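# Teaching the shirt-and-hanger task by remote control

This page is for people who will drive the two-arm robot in the bedroom set at our Dokdale site and record demonstrations. It supposes that you already did the glove fitting and that you know how to start the Tejada console. If you did not record before, please read everything once before you touch the controls.

The task is small. The robot puts a yellow shirt on a wooden hanger and lifts it over the bed with both hands. A person does it in a few seconds. Through the gloves it takes much longer, and most of the trouble is at the shoulders of the shirt.

## Before you record

1. Check that both wrists show the green light when the arms are powered. Do not start with only one.
2. Lay the plaid piece on the near end of the bed and put the shirt on it, collar toward the headboard.
3. Move both arms slowly to the side and back, and watch the cables. They must have slack in every position you will use.
4. Open a new session in Pornunent and choose the task name from the list. Please don't type your own name for the task. We had to rename 296 files in April for this reason.

## The steps of one demonstration

1. Bring the hanger inside the neck opening, one arm of it first and then the other. Keep the hook up.
2. Pinch the shirt at each shoulder, close to the collar, so that you hold the cloth and the wood together. Then lift both hands at the same speed. In a good lift the hook stays in the middle between the hands and the neckline is level.

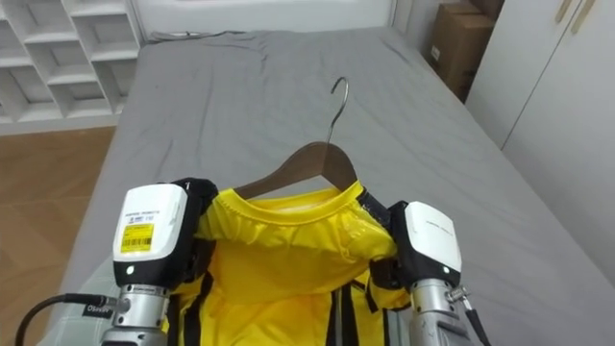

3. Hold this position while you count slowly to two in your head. The training software needs a calm end of the lift, and without it the episode is difficult to cut.
4. If one shoulder needs correction, keep the other one closed. Open the free hand fully, with the fingers up and away from the cloth, and only after this come back to the shirt. A half-open hand catches the collar very easily. With the right hand on its shoulder, the left one can be raised beside the neckline like this:

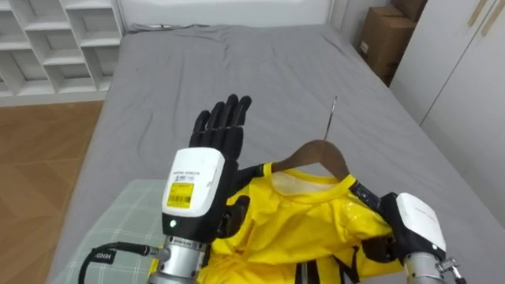 5. Lower the shirt to the plaid piece. Do not drop it. Let the cloth touch first and the hanger after.
6. Release one hand, then the other, and press the pedal to close the episode.

## Keeping a hold on the left side

Many new operators release too early on the left. When the shirt is lying down, it looks finished, but the sleeve side can still pull the hanger when the arm goes back. I prefer to keep the left fingers at the end of the hanger until the right arm is completely out of the view, and then to open slowly. 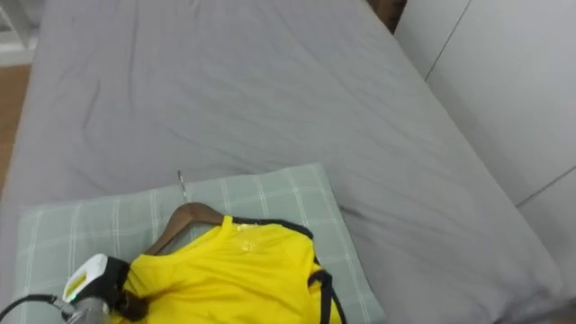
One operator from the Costton group wrote under the earlier version of this page that she does the opposite and releases the left hand first, because her right glove is more exact. She asked if the two orders can be mixed in one data set. My answer is that both are allowed, but please keep one order for the whole session and write it in the session note. When we mixed them without a note, the trained policy often stopped in the middle and waited.

## Between two episodes

After the release, bring the arms back to the start position and look at the shirt from the head camera, not with your own eyes from the chair. The policy will only have the camera. 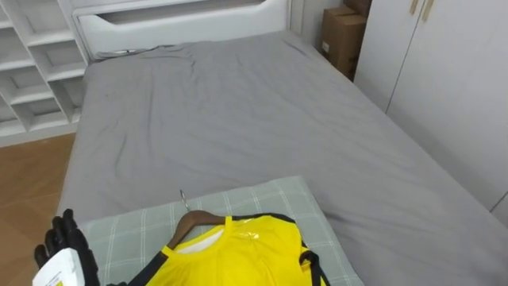 Variation of the start is what makes the data useful, and it should be small and on purpose. Turn the shirt a little, or move it toward one side of the bed, and change only one thing each time. The hook is a good reference for this: with the shirt laid out on the plaid cloth and the hook pointing to the middle of the bed, you have the standard start, and you can compare every other start with it. Do 8 episodes from the standard start, then begin to vary.

## What to delete and what to keep

Keep an episode if the shirt slipped and you recovered it. These are valuable, and we have too few of them. Delete it if you lost the connection, or if a person walked through the view.

At the moment the set has 2,436 episodes. If you are not sure about one of yours, mark it yellow in Pornunent and leave it, and I will look at it when I do the weekly check.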